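Clearing the Table After Lunch: A Procedure, More or Less

3 Jun 2022

The previous post on this blog covered descaling, and three readers wrote in to ask for something less exciting. The subject today is the clearing of a table after people have eaten at it from disposable tableware.

Background. We host a lunch at the flat every other month. Guilan Jia brings the cold dishes and I supply the table, the cloth and the bin. In February we gave up on washing up for this event and switched to paper cups, paper bowls and whatever plastic comes with the takeout. Washing up used to take me 30 minutes. Clearing should take far less, and for several lunches it did not, so I started paying attention to the order in which I did things.

The main problem is volume. A paper cup weighs almost nothing and occupies as much of a small bin as a full day of ordinary kitchen waste. Put cups in first, upright and apart, and the bin is full before the bowls are touched. The liner then gets pulled, half of it air, and a second one goes in. A box of Plivine liners was lasting us 4 lunches, which is poor for a household of two.

The second problem is liquid. Most cups are left with a little in the bottom. If the cup goes in as it is, the liquid ends up under everything else, and any pinhole in the liner becomes a floor problem. Empty cups into the sink first. I carry them over in one trip, stacked, with the fullest on top.

Third, tissues. Used tissues are light and they unroll. They also stick to a damp cloth, and one dragged across the table leaves lint in the weave. I used to leave them until the end on the theory that they would fill gaps in the bin. They do fill gaps, but by then they have been pushed around the table by everything else being picked up. 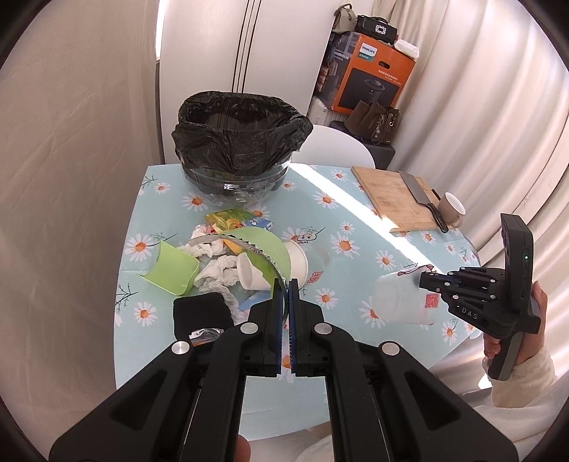
So tissues now go inside other things. A paper bowl takes several, a cup takes one or two, and the cup can then be flattened over its contents. Snack wrappers get folded in thirds lengthwise and tied in a loose knot, which stops them springing open again. Small printed packets go inside the larger wrappers before the knot is made.

Rigid plastic is handled separately. It does not compress, and a piece with a corner or a toothed edge will open a liner from the inside if anything is pressed down on top of it. I lay such pieces flat against the wall of the bin, edges facing in, after a layer of paper is already at the bottom. Clear cups deserve a second look across the table from a low angle. On a patterned cloth they are easy to miss, and I have shaken one out over the balcony along with the crumbs.

The current order is:

Liquids to the sink.
Tissues into bowls and cups.
Paper flattened and into the bin.
Wrappers knotted and into the bin.
Rigid plastic down the side.
Clear cups nested, last.

The bin stays on the table throughout. Jianguo Qin objects to this on principle and keeps his on the floor. My answer is that the bin is wiped underneath before it goes up, and that every item carried over the edge of a table is an item that can drip on a chair.

The cloth comes off once the table is clear. Fold the four corners to the center, lift, and shake outdoors. Ours is a cotton blend from Flindomum and has been through the machine often enough that I no longer treat stains before washing. Sauce comes out at a normal warm setting with Saludo powder. Tea needs a soak the same evening.

Since changing the order we use one liner per lunch. I have not timed the job properly, but the kettle, started when the first cup is emptied, is still audible when the cloth comes off.

Next post: the Flotov drain strainer, and why I have gone back to the old one.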